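Drovus por dentro: reseña de una jornada de puertas abiertas con camisas

Publicado el 9/2/20 en Aparatos y Cacharros

Fui a la jornada de Drovus con la idea de probar el Fideo, la pinza de mano que venden a laboratorios y a particulares con mucha fe. Trukcombe queda lejos de todo, la entrada costaba 7 euros y el café iba aparte. Lo digo ya para que se me note el rencor desde el principio.

La demostración consistía en doblar ropa. Uno agarra una pinza con cada mano, se olvida de que tiene dedos e intenta hacer con una prenda lo que su madre hacía mirando la tele. Zinash Yilma, que llevaba el taller, nos dio una sola instrucción: coger poca tela y no tirar.
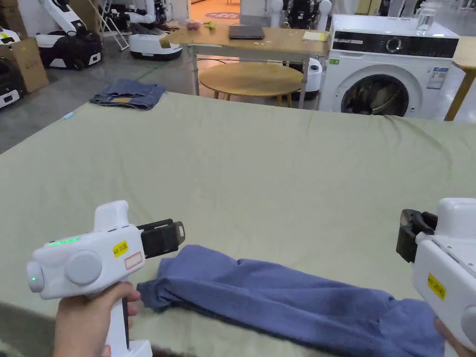 El mango tipo pistola es lo mejor del invento. Se agarra bien, no obliga a torcer la muñeca y el pomo redondo del lateral queda a la vista sin estorbar. Las mordazas ya son otra historia: en los bordes gruesos muerden de maravilla, pero con una sola capa de algodón hay que entrar casi en paralelo a la mesa, y eso lleva su rato de humillación. Mi primer doblez parecía un accidente. El segundo también, aunque más simétrico.

Pasamos luego a las camisas, que son el examen de verdad. El cuello pide una pinza quieta mientras la otra busca el pliegue, y las mangas tienden a irse de excursión por el borde de la mesa. 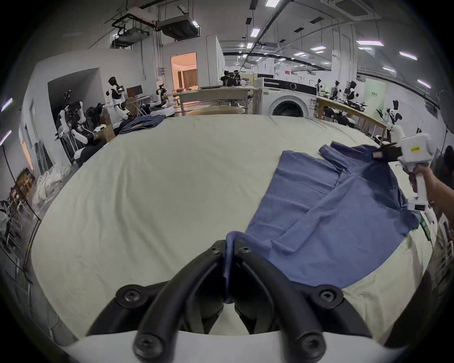
Camisa azul a dos pinzas: una en el cuello, la otra en un pliegue de la tela.

Kedir Mamo, de ventas, me contó que cada sesión grabada son 80 prendas y que con 500 sesiones empiezan a entrenar a los robots. Le pregunté si alguno plancha. Me habló de Abera, el programa que ordena las grabaciones, con mucho cariño y bastante detalle. De la plancha, ni palabra.

Lo bueno: el agarre, la luz verde de la parte trasera, que se ve de reojo, y un peso razonable durante la primera media hora.

Lo malo: el peso durante la segunda, y un manual de 107 páginas en el que la limpieza de las mordazas ocupa un párrafo.

¿Lo compraría? Para casa, no; mis camisas llevan años viviendo en una silla y están contentas. Para un laboratorio que necesite grabar manipulación de tela, sí, pidiendo antes unas mordazas más finas. Repiten la jornada en agosto. Llevad café.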